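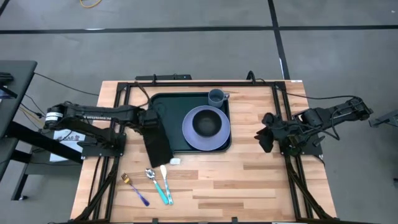 Page last modified: March

Visit report: Vasilakis tableware works, Dostthorpe

The works opens to visitors in the spring, in groups of up to 20. We joined the 10 a.m. tour, led by the production manager, Nives Amato. It lasts a little under two hours and covers the clay store, forming, glazing and the kilns, in that order.

Clay arrives ready mixed and is rested before use. Plates and bowls are pressed between a plaster mould and a heated steel head. Mugs are slip cast, and their handles are cast separately and fixed on by hand while both parts are still leather-hard. Amato put most rejects down to this joint.

Glazing was the most useful part of the visit. Coloured glazes are sprayed in three thin coats -- dark ones need closer control, as a thin patch at the rim shows up brown after firing. Evaristo Rinaldi, who runs the spray line, weighs one piece from every 100 before and after coating and adjusts the pump from the difference. Purples are the least stable colours and are fired in the middle of the kiln car, where the temperature varies least.

There are 4 electric kilns. We could not see inside any of them, but the firing charts are pinned up next to the doors and visitors may read them. Cooling takes longer than firing.

The seconds shop stocks plates, bowls and mugs from the Gultano range. Cards are accepted. Parking is behind the clay store, and closed shoes are required throughout. The stairs to the glaze room are steep and there is no lift.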